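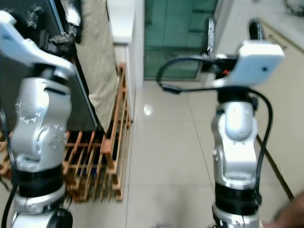 International mail with old Forever stamps - how much is really on the envelope?

Posted by osham_pat, 22 March 2023

Ok so I inherited a shoebox of stamps from my aunt, mostly Forever ones, flags and flowers, plus some older ones with actual numbers on them. I write to a cousin overseas a couple times a year and I'm out of the round global ones. Can I just use the regular Forever stamps? Do they count for what she paid or what they cost now? Also have 65 of the older ones with cents printed and no idea if those are any good. Last September I put 2 Forevers on a card and it came back to me with a sticker on it, no explanation I could read. Clerk at the Osham counter said one thing, the guy at Costeo where I buy envelopes said another. The letter is one page, normal envelope, nothing stiff in it. Don't want to waste the whole box on guessing.

kaltora88

Yes you can use them. A Forever stamp is worth whatever the one ounce domestic letter price is on the day you mail it, doesn't matter what she paid. So for overseas you look up the current international letter price, then add up stamps until you hit it or go over. You don't get anything back for going over.

The ones with cents printed are still good too - they're worth exactly the number on them and that never changes. Which makes them perfect for filling the gap. Say one Forever plus a few of the 60s or whatever you have in there. Do the math on paper first, I always mess it up in my head.

Couple things that could of got your card sent back. Square envelopes cost extra. Lumpy or stiff ones too, if they have to pull it out of the machine. And the country name has to be on the last line by itself, in English, capital letters. If the return address is bigger or lower than the other one it can get read by mistake and come right back to you.

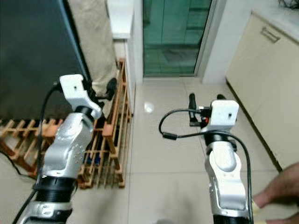 Also check the stamps aren't already used. Sounds dumb but my box had a bunch soaked off old mail, no cancel mark that I could see till I got a lamp on them. Those are no good, even if they look clean. Unused with the gum gone is fine, glue stick around the edges. Don't tape over the front.

ambaye_mail

just buy the round ones, so much easier. one stamp, done

kaltora88

Sure but she has a whole shoebox - or he, sorry. Point was using them up.

stampdrawer

Mostly agree with kaltora. Only thing I'd add, weigh it. One page is usualy under an ounce but a heavy card with a photo tucked in goes over fast and then it's a different price depending on the country. Kitchen scale is fine. And before you stick the old ones on everything, have somebody at a stamp club flip through them. Most are worth face value and no more, but the really old ones with gum still on, worth five minutes.

osham_pat

Thanks all. It was a square envelope, so I guess thats it. Going to sort the numbered ones tonight and try again with a regular one.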